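Emaritz keeps its teleoperation group on the upper floor of a former bindery in Irkstead, and most of the equipment there consists of desks. The lead engineer, who asked that the conversation stay on method, has spent three years collecting demonstrations for tabletop manipulation. In that time the group has used hand guiding, a leader arm and, lately, a handheld controller connected to a simulator the staff call Lloyd.

Hand guiding came first. The operator takes hold of the arm near the wrist, the controller compensates for gravity, and the joint angles are logged while the arm is pushed through the task. "It's the most natural thing to teach a new operator," the engineer said. "The trouble is that your own body ends up in the camera data. You also load the joints in ways the motors never would, so the torque record is useless for training."

Remote control removes the operator from the workspace and adds delay. On the group's leader arm the lag was small enough to ignore for reaching, but it showed up at contact. Operators slowed down before touching anything, and the trained policy learned to slow down too. "We had a policy that stopped for a moment above every object," the engineer said. "It had copied the hesitation perfectly. We spent weeks looking for a bug in the planner."

The work in Lloyd follows the same procedure with a simulated arm. An operator steers the end effector with the controller, presses one button to start an episode and another to mark it good or bad, and the room is reset between attempts.

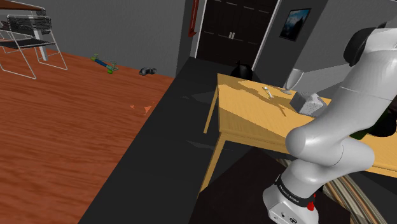 A simulated Franka arm at a wooden table, with a spoon and a stemmed glass on the top.

The group treats thin and narrow-footed objects as the hard cases. A spoon lying flat leaves little for the fingers to close on, and a glass on a stem can be tipped by a light touch at the bowl. Operators are told to approach a stem from the side and to hold the orientation fixed until the fingers have closed. For flat objects the instructions allow two strategies, and each episode is tagged with the one used. "If you mix them without a tag, the policy averages them," the engineer said. "The average of two good grasps is usually a bad one."

A batch is 100 episodes per task. Nearly 5 percent are thrown out on review, mostly for dropped tracking on the controller. Failed grasps are kept if the operator recovers within the same episode.

Transfer to hardware is handled by a second team under the project name Zedach. The engineer would not give success rates, saying only that contact friction remains the weakest part of the simulator and that hand-guided data is still collected for tasks involving insertion. "I'd like to retire it," the engineer said. "For pegs and plugs, I can't yet."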